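Surberg Hallway Course: Simulated Navigation and Door Kit for School Robotics Clubs
April
By the Surberg Classroom Products desk 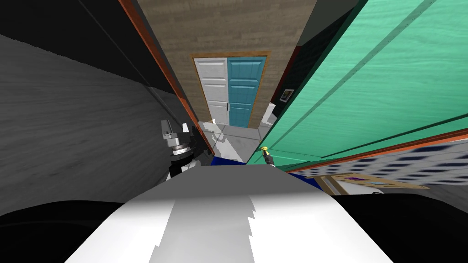 The Hallway Course is a software kit for clubs and classes that want to work on indoor driving and door handling with a two-armed mobile robot, without owning one. Students write the control code, load it into the simulator, and run it in a furnished house model. The kit comes with the house, the robot model, a set of graded tasks, a scoring tool and a teacher's binder in PDF form.

It replaces the older Surberg Corridor Set, which had a single straight hall and no doors that moved. Clubs that bought the Corridor Set can move their saved student code over with the import tool. Code that only drives the base will run as is. Code that drives the arms needs its joint names changed, and the list of old and new names is in the back of the binder.

What the kit is for

We wrote the course for students who have finished a first programming class and have done at least one small project with sensors. Middle school groups have used it with help. Most of the tasks were tried out with an after-school club of high school students over two terms, and the order of the tasks comes from what that club got stuck on.

The main subject is driving a wide robot through narrow places. The robot model is called Grube. It has a wheeled base, a white body, two arms with grippers, and a camera mounted high enough to look forward over its own body. Students see their own robot in the bottom of the camera view a good deal of the time, and one of the early tasks is to write a mask so that the code doesn't treat the robot's own body as an obstacle. Many teams skip that task and come back to it later when their robot refuses to move.

The second subject is doors. A door that stands partly open is harder for a beginner's program than one that is fully closed. A closed door looks like a wall with a handle on it. An open one is a big flat surface at an angle, it hides part of the hall behind it, and it can be bumped and moved. The house has doors in several colors, including white and teal, and students who try to find doors by color alone will get partway through the course before that stops working.

The task list

There are 28 tasks in four groups. They're meant to be done in order the first time, but the teacher can unlock any of them from the class page.

Group one is driving. Students bring the robot down a hall, stop at a set distance from the far wall, turn in place, and come back. The last task in this group has a corner with trim that sticks out past the wall, and a robot that hugs the wall will catch an arm on it.

Group two is seeing. Students label floor, wall, door and robot in saved camera views, then write code to do the same on live views. Floors in the house have bright patches on them from the lighting model. A simple brightness test will call these patches obstacles, so teams have to find some other way to tell floor from object. Wood-grain walls cause a similar kind of trouble for edge detectors.

Group three is doors. It starts with driving past an open door without touching it and ends with pulling a closed door open and going through. Double doors come in near the end. The handles are small, and a gripper that is a little off will close on air. Contact is simulated, so pushing on the wrong side of a door does nothing except cost points.

Group four is the course run. The robot starts in a room the students haven't been given a map for and has to reach a named room in the house. The start and goal are drawn at random from a list. A team can turn the random draw off for practice.

Scoring

Every run is scored the same way, whether at home, in class or at a meet. A full run is worth 2000 points. Points come off for time, for contact with walls and furniture, and for moving a door the task didn't ask to be moved. A fall ends the run. The score sheet lists each contact with a time stamp, so a team can go back and look at the camera view at that moment.

Teachers have asked for a way to give partial credit for code that's well written but fails. The scoring tool doesn't do this. The binder has a paper rubric for code review that can be graded by hand and added in.

Using it for a club competition

The kit has a meet mode. One computer acts as the host, and teams send in their code over the local network before a cutoff time set by the organizer. After the cutoff the host runs every team on the same starts and goals and shows the runs one after another on a projector. Plan on roughly 6 minutes for each team, with a bit more between groups if you want students to talk about their approach. Runs can be replayed later from the log file.

Fovberg Clubs, which runs a spring meet for schools in our area, uses meet mode with one change. They lock the camera height so that all teams work from the same view. The setting is under Host, Robot, Lock Camera. It's off by default.

A few notes for whoever is running the meet:

Test the projector with the simulator open, not with slides. Dark areas of the house, such as upper walls and ceilings, can go solid black on an old projector and the audience loses track of where the robot is. Raising the display gamma on the host helps and doesn't change what the student code sees.

Have teams turn in a text file with their team name and the version of the kit they used. Versions with different house files can't be mixed in one meet.

Keep a plain "drive forward and stop" program on the host to check that the network is working before the students arrive.

What's in the package

Simulator program for Windows and Linux
House model with movable doors and household furnishings
Grube robot model with two arms and grippers
Task files and scoring tool
Teacher's binder, 83 pages, PDF
Student handouts, one for each task
Import tool for Corridor Set code
Meet mode, with no limit on the number of teams

Student code can be written in Python or in the Lultetti block editor. The block editor covers groups one and two completely. Group three can be done in blocks, but the programs get long and most classes switch to Python there. Block programs can be saved out as Python at any point, and the saved file keeps the students' own names for things.

Computers

A recent laptop with 8 GB of memory will run the simulator with the detail setting on Low. The teal and white paneled doors, the tiled floors and the wood walls all look a bit flatter on Low, and edge detection gives slightly different results. Pick one detail setting for the whole class and stay with it. We don't recommend running it from a network drive.

The simulator works without an internet connection once it's been activated. Activation is per school building, and there's no count of seats inside the building. Students may put a copy on a home computer for as long as they're in the class or club.

Known problems in this version

The gripper can pass a short way into a door handle when it closes fast. Scoring isn't affected, but it looks wrong on replay. Slowing the close command to half speed avoids it.

A door left open against another door will sometimes shake. Resetting the room clears it.

On Linux, the replay window may open behind the main window.

Rugs have no thickness in the model. The robot drives over them as if they were bare floor. Teams who plan to move their code to a real robot should keep that in mind, and there's a short section on it in the binder under group four.

Ordering

The Hallway Course is sold by the building license, paid once, with updates to this version included. Schools can order with a purchase order through the Surberg school desk. The download link and activation code go to the email address on the order, so please use one that a teacher will still have next year. Corridor Set owners should put their old license number in the notes box on the order form to get the upgrade price.

A trial with the first group of tasks is available to any school or registered club. Student work done in the trial carries over when the full kit is activated.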